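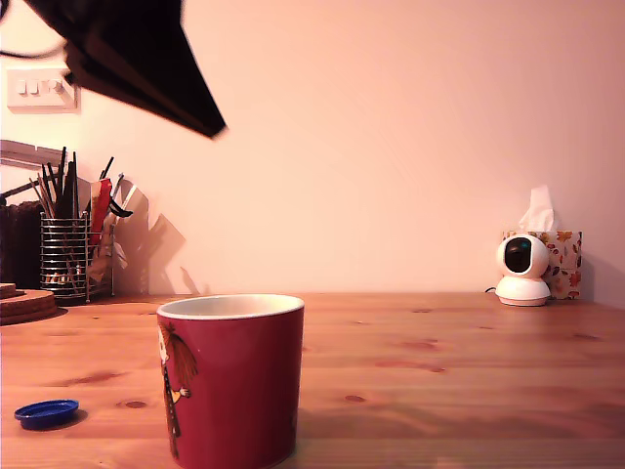

Mereana Ruawai wrote:

> Has anyone heard if Ollska are still touring in May? The Flurnstead show has vanished from the venue's site and I've got two tickets.

Hi Mereana,

Still on, as far as I know! The singer's had throat surgery, so they've dropped the first few dates and moved Flurnstead to the smaller room (290 seats, so hang on to those tickets). Sabbagh are opening now instead of Utach — I'm a bit gutted, Utach were my favourite part of the last tour.

The new record's still coming too, 10 songs, and the single runs over 20 minutes, which my neighbours are going to love. Doors are at 7, I think, but check your email as mine went to junk.

Cheers,
Jo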